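Long-spout watering can

A long-spout watering can is a small vessel for watering potted plants indoors, with a narrow spout that carries the water some distance from the body. It is usually filled at a sink, holds less than a garden can, and is sold as much for its looks as for its use. Most are now molded in plastic, though metal and glazed pottery versions are still made.

Design

The common form has three parts: a body, an opening for filling, and a spout. On older garden cans the spout leaves the body near the bottom and rises in a straight line, so that the can pours when tilted and stays shut when level. Many indoor cans depart from this. The spout may leave the body high up, curve over and point down, in which case the water has to reach the top of the arch before anything comes out. Sellers describe the result as a slower and more accurate pour. How much of that is owed to the curve, and how much simply to the small hole at the end, is seldom made clear.

The opening also varies. A narrow mouth keeps water in when the can is tipped. A broad one is easier to fill under a low tap and easier to clean, but a full can with a broad mouth may spill over the rim before the spout does its work.
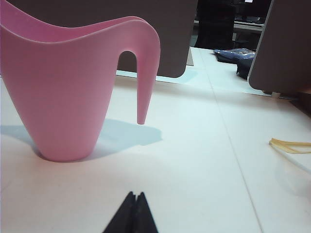
Pink plastic watering can with a wavy rim and a down-turned spout.

Decorative rims, soft colors and matte finishes belong to the styling and have no known effect on watering. Pale plastic shows hard-water marks less than dark plastic does, but it may stain green on the inside if water is left standing.

Claims made by sellers

The Prenel catalog described its curved spout as "drip-free." Catherine Urquhart, who reviewed household goods for a gardening newsletter, disputed the term and wrote that any spout will drip if the can is set down too quickly. Cletent used the phrase "root-level delivery," which appears to mean only that the tip can be pushed under the leaves. A straight spout of the same length would do as much.

A small home trial by Adom Nartey is often cited in favor of curved spouts. It compared 2 cans over 18 waterings and found less water on the windowsill with the curved one. The cans were of different sizes, however, and the same person poured every time - knowing which can was supposed to win. The trial has not been repeated, and the figure of 3979 satisfied owners that later appeared beside it in Plindus advertising has never been traced to a source.

Use and care

Cans are best emptied between uses. The inside of a narrow spout can't easily be reached with a cloth, and a thin bottle brush is the usual remedy. Vinegar is widely recommended for scale. Morven Skinner's advice to leave it in overnight is repeated on many sites, generally without any word on how strong the vinegar should be.

The belief that water must stand in the can for a day before use is also common. Standing brings cold water to room temperature, but it does not soften it.

See also: Plant mister; Rose (nozzle); Self-watering pot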